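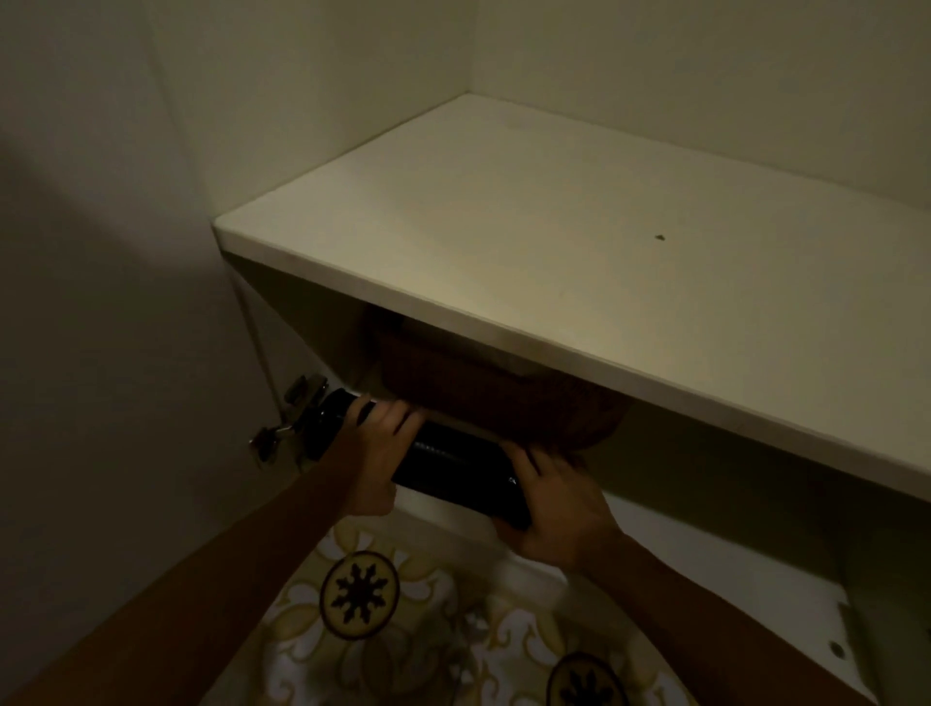
A white cupboard shelf.

The Tenancy Deposit and the Closing Inventory

Readers have written to ask how an outgoing tenant should respond when deductions are proposed from a deposit. The following remarks reflect my own experience of leaving a flat in Tilleck in March and should not be taken as legal advice.

My deposit was £1,257. The agents, Tukton, proposed to keep £327 of it: £147 for cleaning and the remainder for redecoration of the hall. Their letter referred to "the condition recorded at check-in" but did not enclose the record. I asked for it in writing and received it after 21 days.

The check-in inventory is the document on which most disputes are decided. Mine described the hall walls as "marked, scuffs at low level". The closing inventory used almost the same words. Once this was pointed out, the charge for redecoration was withdrawn in full. The charge for cleaning was maintained, and I accepted it. The oven had not been cleaned to the standard set out in the agreement, and I saw little merit in arguing otherwise.

Siriporn Wongsuwan, who handled my correspondence at Tukton, was courteous throughout and confirmed that a tenant may ask to attend the closing inspection. I had not known this. The right to ask does not appear in the agreement itself, although it is mentioned in the welcome letter.

Tenants are also advised to check how fair wear and tear is treated. A carpet that has been walked on for several years cannot reasonably be charged for as new, and any sum claimed should take account of its age and expected life. Where no age is given, it should be requested.

My new landlord, in Cesden, does not use an agent. The inventory there ran to a single page, and I returned it with two pages of additions before signing.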